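Cuaderno de taller, enero
Entrada de Ademir Lins
Proyecto Pekgate, tarea del balde y la bandeja

Empecé a las 8:40. Janaína dejó cargada la versión nueva de la escena en el simulador y hoy tocaba grabar demostraciones con ella. La tarea sigue siendo la misma de antes de las fiestas: tomar el balde azul por el mango, levantarlo de la bandeja amarilla y apoyarlo sobre la mesa sin que se vuelque.

Primera observación, que ya había anotado Emerson: el mango es delgado y el agarre tiene que hacerse en la parte blanca cilíndrica. Si los dedos cierran más abajo, el balde gira en el aire y la demostración no sirve. Con la teleoperación de Collen me cuesta ver la profundidad, así que bajo en dos tiempos, primero hasta quedar un poco encima del mango y después despacio hasta cerrar. Es más lento, pero las trayectorias salen más limpias.

Grabé 19 episodios por la mañana. De ellos descarté dos: uno porque solté el balde antes de apoyarlo y otro porque la pinza empujó la caja de madera que está detrás. El segundo me dejó con la duda. La caja se movió poco y el balde quedó bien puesto. Anderson opina que estos casos hay que guardarlos con etiqueta de contacto; yo prefiero no mezclarlos todavía con los buenos. Lo dejé en la carpeta "revisar".

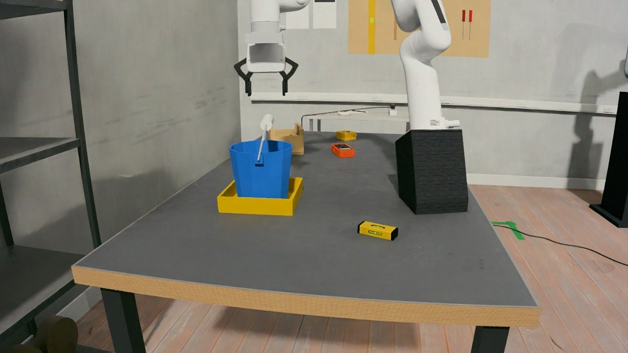 Otra cosa es la posición inicial. En casi todos mis episodios la pinza parte abierta y desde muy arriba, y temo que la política aprenda solo esa bajada. Mañana quiero variar la altura de partida y también correr un poco la bandeja hacia el borde delantero. El nivel amarillo corto y el aparato naranja rojizo se quedan en la mesa como distractores, pero hay que cambiarlos de lugar entre series. Hoy no lo hice, lo reconozco, me di cuenta cuando ya iba por la mitad.

Ivone preguntó si las texturas de la pared del fondo también se van a variar (el tablero de herramientas, las hojas). Le contesté que sí, pero al final, cuando tengamos el lote base. El script de Brito cambia luz y texturas sobre episodios ya grabados, entonces no hace falta repetir la teleoperación.

Problema pendiente: al exportar, el canal de apertura de la pinza sale con dos muestras de retraso respecto a las articulaciones. Lo comprobé en varios archivos y es siempre igual. Lo corregí a mano en el lector, pero esto debe arreglarse en el exportador. Se lo pasé a Emerson.

Para mañana:
- cambiar de lugar los distractores antes de cada serie
- alturas de partida distintas
- preguntar a Janaína si el roce entre balde y bandeja es el valor definitivo, lo siento muy resbaloso
- decidir con Anderson lo de la caja

Cerré a las 17:15. Copia hecha en Zilloneck.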